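Speaker notes: collecting cable-sorting examples
Ajith Rai, Lougher group, 2018-11-25

1. Task
Two arms, two baskets, black power cords on a table. The policy has to pick a coil by its outer turns and place it in a basket. State the target: 200 accepted episodes per layout. We recorded 215 and rejected the rest by hand.

2. Why cords
Glossy jacket, thin turns, same color as the gripper parts. Depth is poor on all of it. Mention that Ximeng's first segmenter merged neighboring coils into one blob. Go to the stills and leave them up while taking questions on layout. 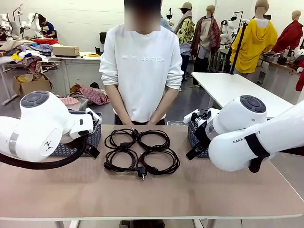
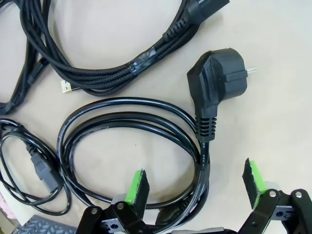
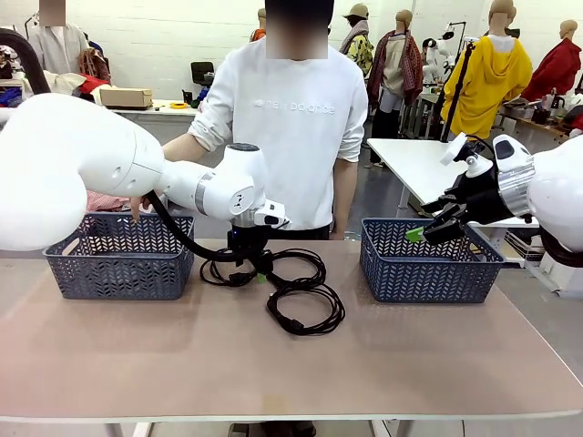 Black cables on a light tabletop in all three views.

3. Episode rules
- Operator resets coils between episodes. Vary spacing and plug direction.
- Drop any episode with a pause over 7 seconds.
- A failed grasp followed by a retry stays in, with a retry label.
- Coil that unwinds in the air: end the episode, label it, keep it.

4. Labels
Each episode gets 2 passes, Ashwin first, then Marlene. Disagreements are mostly about when contact begins. Show the Fastik timeline if there is time.

5. Open items
Wrist view and fixed view drift out of sync on long sessions. Prakash has a patch, not merged. Next layout is mixed cords, thick and thin, at the Irkwood site.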